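4 Connecting the storage unit to the solar panels

This section explains how to connect the Cemum heat storage unit to an existing photovoltaic installation on the roof. Please read the whole section before you begin. The work at the mains side must be done by an electrician who is qualified in your country. The other steps can be done by the owner with normal household tools.

The Cemum takes surplus electricity from the panels, keeps it as heat in a salt core, and gives it back to the heating circuit in the evening. It does not return electricity to the house. If you also wish to store electricity, please see the separate guide for the Odside battery cabinet.

4.1 Before you begin

Check that you have the following:
– the Imrie controller, with its mounting plate and four screws
– the current sensor (a grey clamp with a lead of 3 metres)
– the data cable with the blue plugs
– the commissioning sheet, which you will find in the pocket of the door

The storage unit must already stand in its final place and be level, as described in section 3. Leave 25 cm of free space behind it. The air grille at the back must not be covered, also not for a short time.

CAUTION: Panels produce voltage whenever there is daylight. Switching off the inverter does not make the cables from the roof safe. Do not open the connectors between the panels and the inverter.

4.2 Fitting the current sensor

1. Switch off the main switch of the house and secure it against switching on again.
2. Have the electrician open the meter cabinet and confirm that there is no voltage.
3. Find the phase conductor that goes from the meter to the distribution board. On a three-phase connection, use the phase to which the storage unit will be connected.
4. Open the clamp and lay it around this one conductor only. The arrow on the clamp must point towards the house.
5. Close the clamp until you hear a click.
6. Lead the sensor cable out of the cabinet through a rubber grommet.

Note: If the arrow points in the wrong direction, the controller will believe that the house is sending power out when it is taking power in. The unit then heats at night from the grid, and your bill will be higher. This is the mistake we meet most often.

4.3 Connecting the controller

1. Fix the mounting plate to the wall at eye height, not more than 14 metres of cable length from the storage unit.
2. Hang the controller on the plate and press until it sits firmly.
3. Put the sensor cable into socket A.
4. Put one blue plug into socket B and the other into the storage unit, behind the small flap on the left side.
5. Let the electrician connect the supply of the storage unit to its own circuit breaker. The rating is printed on the type plate.
6. Switch on the main switch. The lamp on the controller is first orange, then green.

If the lamp stays orange, pull out both blue plugs, wait a minute and put them in again. If it becomes red, go to section 9.

4.4 Setting the surplus threshold

The threshold tells the controller how much surplus must be there before it starts to heat. The factory value suits most roofs. On a small roof, or where trees give shade in the afternoon, a lower value can be better.

1. Hold the round button until the word SET is shown.
2. Turn the button to menu 46.
3. Turn to the value you want and press once to keep it.
4. Wait until the display goes back to the normal view by itself.

We advise to change the value in small steps and to look at the result over several sunny days. From September on the sun is lower, and many owners in the Trostport area then choose one step less than in summer.

4.5 First heating

The first heating of the salt core takes roughly 25 hours of full surplus, spread over as many days as the weather needs. During this time a light smell is possible. It comes from the insulation and is harmless – please open a window. Do not switch the unit off between the days, the controller will continue alone when there is sun.

Fill in the commissioning sheet, let the electrician sign it and send a copy to Kiyoshi Kubo, Customer Service, Trostport. Keep the original together with this guide. The warranty begins on the day of the signature.

Continue with section 5, Daily use. 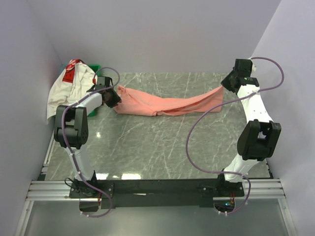
Fig. 4: Pink cloth held out between two robot arms.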